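Engagement party at home: kitchen and table tips

So the ring is on, the photo is posted and both families want to come over and toast the pair of you. Lovely! You can do the whole party out of an ordinary kitchen, and I'd take that over a function room any day.

Start with the ice. A bagged drink runs warm fast in a crowded lounge room, so fill your biggest tub an hour before the first guests, bottles in first, ice poured over, then enough cold water to come halfway up. A handful of salt speeds things along. Keep one tub for bubbly and another for soft drink, so the kids aren't rummaging through the good stuff.

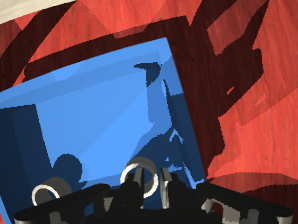 A bright blue open bin with flat sides.

Glasses next. If yours have gone cloudy, soak them in warm water with a good slosh of white vinegar for 20 minutes, rinse and dry with a linen tea towel (terry leaves fluff everywhere). Lipstick marks come off with a dab of salt on a damp finger before washing – my favourite trick of the lot.

For a crumb-proof nibble, try cheese biscuits. Rub 200 g of cold butter into 200 g of plain flour, add 60 g of sharp grated cheddar and a pinch of cayenne, bring it together, chill, slice and bake until the edges colour. The dough logs freeze beautifully, so make them the week you send the invitations and forget about them!

Flowers last longer if you recut the stems on an angle and keep them well away from the fruit bowl. Use low vases, too, so people can see each other during the speeches.
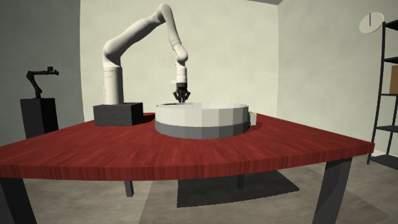
Red wooden table with a wide round container on top.

Candle wax on the table? Let it harden, ease it up with an old plastic card, then buff with a soft cloth. Red wine on the cloth wants blotting, never rubbing, then cold water straight through the back of the stain.

And the ring itself! Take it off before you knead or scrub, and give it a dish by the sink that never moves. A soft toothbrush, warm water and a drop of dishwashing liquid will bring a diamond up sparkling for the photos. Put the plug in first, please. Opals and pearls need gentler handling, just a barely damp cloth.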